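Salian Releases Version 4 of Seltent Inventory Labeling Software for Food Pantries and Small Grocers

Thursday, March 11, 2021

Salian today released version 4 of Seltent, its label and stock-rotation software for food pantries, school kitchens and independent grocers. The release adds mixed-bin labeling, a shared date-code table and offline printing. It is available to all current license holders at no added charge.

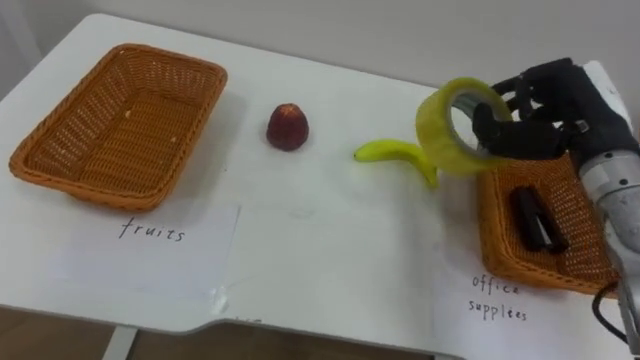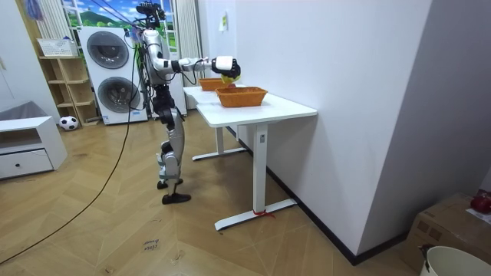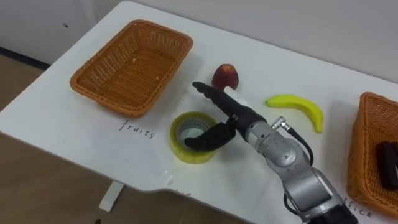

Seltent assigns each bin, shelf or basket a category and a rotation period. When stock is received, the software reads the category, applies the period and prints a label with the category name, the date received and the date by which the bin must be checked. Earlier versions allowed one category per bin. Version 4 allows up to four, and the check date is set by the item with the shortest rotation period.

"Mixed bins were the most frequent request in our support queue," said Leen Hamdan, product manager for Seltent. "Small sites do not have the shelf space for one category per bin. They were printing two labels and placing one over the other, and the check dates did not agree."

The date-code table has been rebuilt. It now holds 1,753 entries covering produce, dairy, dry goods and frozen items, and it can be edited at the site level without changing the master copy. Site edits are kept in a separate file and carried forward when the master table is updated. An administrator can compare the two files and accept or reject each difference.

Offline printing applies to sites with an unreliable network connection. Labels are created on the local machine and queued for up to 90 hours. When the connection returns, the queue is merged with the central record in the order the labels were printed. If two machines have issued a label for the same bin, both entries are kept and the bin is flagged for review.

Version 4 was tested at 107 sites over the winter. Testing covered receiving, relabeling and end-of-week counts. Changes made during the test period include a larger default typeface, a plain-language error message for low label stock, and a fix for labels printed across the change to daylight saving time.

"The typeface change was small in code and large in effect," said Venkatesh Annamalai, who led testing. "Staff read these labels at arm's length in a walk-in cooler. The old size was set for a desk."

Seltent 4 runs on the same hardware as version 3. Thermal printers with a two-inch or four-inch print width are supported. Sites that use the Groma handheld scanner must update its firmware before installing — the installer checks for this and stops if the older firmware is found. Version 2 data files must first be converted to the version 3 format.

Support for version 2 ends in April. Version 3 will continue to receive security fixes, but no new features are planned.

Release notes, the conversion tool and a revised administrator guide are posted in the customer portal.

About Salian
Salian develops inventory and labeling software for small food storage and distribution sites. Its products include Seltent and the Zolau reporting module.

Media contact
Liam Lockwood, Salian Communications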